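Second Place, by Two Tiles
How a student robotics club at Rusville prepares for the Haugland Manipulation Challenge

Most of the entries in the Haugland Manipulation Challenge are built to move something heavy or to move something fast. The event that draws the longest line of spectators involves neither. Teams are given a children's counting puzzle and a two-armed robot, and they are asked to put the puzzle together.

The Rusville Robotics Club has entered this event for 2 consecutive seasons. In its first year the team finished second, two tiles behind the entry from Jondale, and members have spent much of the time since then on the small movements that made up the difference. The club meets in the late afternoon from September through spring, and new members are assigned to the puzzle table before they are permitted to work on anything else.

The puzzle suits the purpose. Its tiles run from 1 to 10, and each numeral joins to a picture showing the same number of objects. One red car belongs with the 1. A tile of carrots belongs with the 9. A person can complete the board without much thought, and a small child can do it with some help. For a robot, each tile presents a question of recognition, a question of grip and a question of fit, and a mistake in any one of them is usually enough to spoil the attempt.
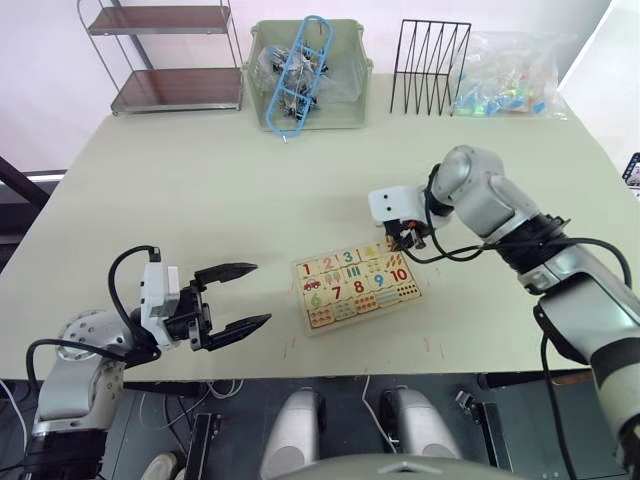
Two Arms, One Board

The rules award up to 1000 points per run. Points are given for each tile correctly seated, with a further allowance for tiles placed without being set down and picked up again. Teams may divide the work between the two arms in any way they choose, and this decision has occupied the Rusville students more than any other.

In the first season, the club gave each arm its own half of the board. The plan was simple to program and kept the arms from meeting, but it left a tile stranded whenever it lay on the wrong side. The current approach allows either arm to reach any part of the tray, provided that the other has moved clear. Students wrote the waiting rules themselves – a process that took most of the fall – and continue to revise them.

Vision has required equal patience. Each arm has a camera near its gripper, which provides a close view of the tiles but loses much of the board when a finger passes in front of it. The students compare the views before a grip is attempted. Early versions of their software confused the 6 with the 9 whenever a tile was turned, and the solution was to check the neighboring picture as well as the numeral.

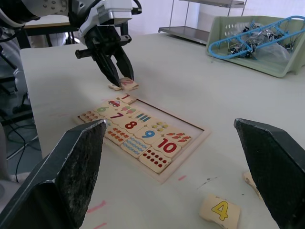 A tile numbered 2 in the gripper of one arm, as seen from the wrist of the other. The yellow 4 lies outside the tray.

A Record of Every Attempt

The club requires that every practice run be entered in a shared log, including those abandoned after a single tile. Last season's log closed at 125 runs. The entries are short, and many record the same fault several times before a remedy appears. Advisers regard the log as the most useful thing the club produces, and a portion of each meeting is set aside for reading it aloud.

Several former members have continued in the field. The Vustano summer program, which accepts high school students for laboratory placements, has admitted Rusville applicants in each of the past two years, and the log is submitted as part of the application.

This year's challenge will again be held at Haugland, with the puzzle event scheduled for 10 in the morning. The team intends to bring its own tray for the warm-up period. Under the rules, the competition puzzle remains covered until the first run begins.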